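4.2 Transfer from rigid parts to attached cables

The household and shop-floor tasks in our suite fall into two groups. In the first, the object is rigid and free to move: a cup goes on a shelf, a block goes into a bin, a lid goes on a jar. In the second, the object is attached to something that bends. Plugging in a lamp, routing a harness behind a panel and winding up a charger all belong here. Most published results cover the first group, and people who ask whether a machine can help at home or on a line are often asking about the second.

We trained one policy per group and a third on both. All three were trained in Skova, our simulator, with the same network and the same camera placement near the gripper. The rigid group had 386 demonstrations and the cable group had 344. Episodes in which the operator dropped the part and started over were kept, as long as the part ended up where it should. We did not tune the policies separately, and the settings are those given in Section 3.

The rigid policy did well on rigid parts and poorly on everything else. When it was given a part with a cable on it, it usually reached the part and closed on it, but it then moved as if the part were free. In a typical failure the cable pulled tight, the part turned between the fingers, and the policy carried on to the goal with the part at the wrong angle. It had no way to recover from this, as nothing in its training data looked like a part that had turned.

The cable policy was slower and more careful. It tended to pause before closing, and it lifted in short steps. Some of this comes from the operators, who moved more slowly when cables were present. On rigid parts the same habits cost time without improving the grasp. For a shop that counts seconds per part, this would matter. For a kitchen drawer it probably would not.

The combined policy was the most useful of the three. It kept most of the speed of the rigid policy on free parts and seldom pulled a cable tight. Its remaining errors came mainly from views in which the hardware covers much of the work. The gripper is black, and so are several of the parts in the Kudo set, so the edge of a dark part against a dark finger is hard to find. Figure 5 gives a view of this kind.

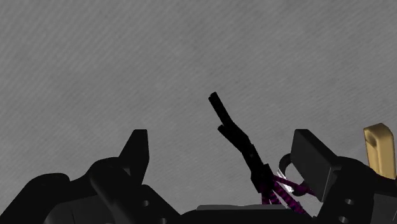

Figure 5. Simulated view from the gripper, with a slender black part and purple cables between the two sides.

We looked at whether color explained the problem by repainting the dark parts in a light shade and running the combined policy again on 16 starting positions. The grasps were better placed, but the policy still closed too early when a cable crossed in front of the part. Color is therefore only part of the answer. A second camera mounted off the arm may help, at the price of one more thing to calibrate. The Nindberg bench has room for one, and we plan to add it before moving the cable tasks to hardware.

On the present results, we would trust the combined policy to sort free parts with someone nearby. We would not yet leave it alone with a harness.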